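Can a machine do my chores yet. Short answer no, long answer below, typed fast because dinner is in the oven and I've got until the timer goes.

This started with the dishwasher. Not loading it, emptying it. I emptied it at 6:40 this morning, standing there in socks, and thought, we have had dishwashers for decades and I am still the one putting forks in the fork place. The machine does the washing and then hands the whole mess back to me for sorting. Same with the dryer. Same with the robot vacuum, which does a decent job as long as I go around first and pick up every sock and charger cable. So I do a chore so the chore robot can do the chore.

Anyway. I work days at Wouters, small packing shop, we do kits. Hardware kits mostly, little bags of screws and brackets and a folded instruction sheet. 171 different kits in the catalog as of June. And every spring somebody upstairs asks if we can automate the line, and every spring a salesman comes out. This year it was a company called Trustine. Nice folder. Good pens.

What they wanted to sell us was an arm that picks parts out of trays and puts them in other trays. And fine, it can do that. If the trays are in the right place. If the parts are lying flat. If there's one kind of bracket and not the two kinds that look the same untill you turn them over. I asked how many of our kits it could handle on day one and the guy said 5. Five! Out of all of them. The rest would need "configuration", and we would be paying for the configuration.

I'm not against it. I want it to work. My wrists want it to work. By the end of a good shift I've closed 700 bags and I can feel every one.

So I went home and started reading up, which I am not qualified to do but it's my blog. A lot of the research is done in simulation first. Tabletop stuff, an arm over a plain surface, a few colored blocks and shapes, maybe a hole or two to fit things in. Pick this one up, put it over there, push that one. Toddler toys basically. First time I saw one I laughed. Then I thought about it a bit more and stopped laughing, because take the color off and that's my job. Part here, slot there, turn it so it fits.
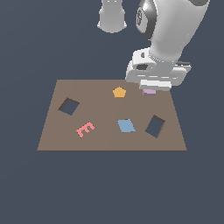
And turning it so it fits is the part people skip over when they talk about this. Any salesman will show you the picking up. Ask about the putting down. A fork goes in the drawer facing one way. A bracket goes in the tray with the bent side up or the customer calls. I do that without looking, I'm usually thinking about lunch. My hand feels it's wrong and flips it over. Try writing down how you do that. I did try, for the salesman, and got half a page about one bracket and gave up.

Then there's home, which is worse than the shop. At the shop things at least come in boxes with a number on. At home nothing is where it was yesterday. My kitchen table right now has mail, a banana, one glove, the good scissors and somebody's homework on it. Clear the table is three words. But the homework goes in a bag and the mail goes on the stairs and the banana stays. How's it supposed to know about the banana.

I also watched a long talk about a project called Grandudia, folding towels. Slow. Really slow, I made tea and came back and it was on the same towel. But it was a good fold, better then mine if I'm fair. If it did that overnight while I slept I wouldn't care how slow it was. I think that's how it'll get in the house first, the slow stuff, at night, towels and socks. I'd pay for that. Not Trustine money but I'd pay.

Some prices, since someone will ask. I can't give you the Trustine quote, work would kill me. The only home thing I've bought lately is a window cleaning gadget from Ritine, 50 bucks secondhand, sticks to the glass and wanders around. Does the middle beautifully. Leaves the corners. I do the corners with a rag, so see above re: socks.

Where I've landed for now:

Washing things, yes, been solved.
Floors, mostly, if you tidy for it.
Windows, the middle.
Towels, slowly.
Putting away, no.
Kits at work, five of them.

We didn't buy the arm by the way. Upstairs said maybe next year, and they kept the folder. I kept a pen. If he comes back I'm going to hand him the two brackets that look the same and let him have a go with his own hands first, see how long it takes him.

Ok that's the timer. If anyone reading works somewhere that did put one of these in, on mixed small parts, not pallets, please comment, I want to know what happens when a bag tips over. More when I get a minute, the dishwasher's full again.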